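Section 4. Setting Up the Slatted Shelving

Welcome back! By now you should have the Zanura unit standing where you want it, and we can get on with the part most people enjoy, which is deciding what goes where. Set aside 40 minutes or so for a first go, and ask a friend along if you can, as a second pair of hands makes the upper shelves much easier.

1. Wipe each shelf with a soft, barely damp cloth, top and underside, and let it dry.

2. Crouch down and look up through the slats. You are checking that every shelf sits level and that each corner is pushed fully home.

3. Press gently on the middle of each shelf with your open hand. A little give is fine, but rocking is not, so go back to Section 3 if you feel any.

CAUTION: Never climb on the shelves, even the lowest one. Use a proper step stool.

Good light helps a great deal with all of this, so switch on every ceiling fixture you have before you start looking at corners and joints.

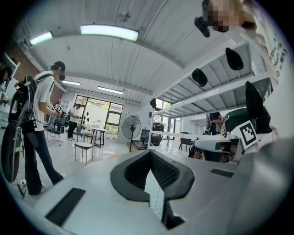
Once you are happy with the corners, you can begin to load.

4. Start at the bottom with your heaviest things and work upward. Keep each shelf under 15 pounds until you have filled them all once, then check the level again.

5. Leave 6 inches between the top shelf's contents and any light fixture.

6. Lay a liner under small items (pens, screws, loose batteries), or they will find their way through the slats and you'll be picking them up for weeks!

NOTE: Anahera Hollis, who wrote the first edition of this guide, liked to leave one shelf empty for the first month, and we still think it's a lovely habit.

Liners and spare corner clips are listed in Section 7.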